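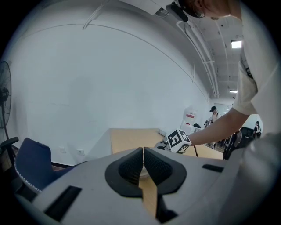 Marker cube on the table, seen over the closed fingertips.

Bivex has been on the bench in the shared workshop since November, and the pose offset is still the part that eats the evenings. The tracker reported the cube 7 mm closer than the tape measure did. I had entered the outer edge of the printed marker, white border included, where the config wants the black square only.

With the size corrected I logged 357 poses and threw out 26 for glare or motion blur. The rest agree at short range. Past 142 mm the error creeps up again — probably lens distortion, which I have yet to recalibrate.

Next job is the finger pads. Thursday, if the Kiltel order arrives.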